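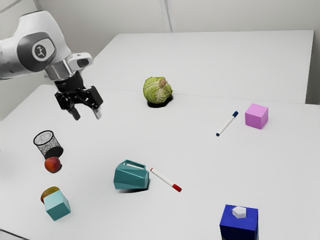

3.2 Collecting demonstrations by remote control

Figure 2. Simulated tabletop used for the teleoperated demonstrations. The gripper is open and holds no object.

All demonstrations were given in the Plallo simulator by one operator, Miklós Szilágyi, using a hand controller. Moving the controller moves the gripper; a trigger opens and closes the fingers. Each task is a short written instruction, such as "put the red fruit in the wastebasket" or "move the pink cube next to the cabbage". The layout in Figure 2 also contains two white markers that differ in the colour of their caps, so an instruction that names a marker must give the cap colour as well.

We recorded 700 demonstrations across 20 instructions. The operator could stop and restart at any point, and 73 attempts were thrown away before training, mostly after a dropped object. Pauses at the start of a recording were trimmed, but slow or hesitant movements were left in. An earlier set, recorded by guiding a real arm by hand, is described in Section 3.3 and was not mixed with this one.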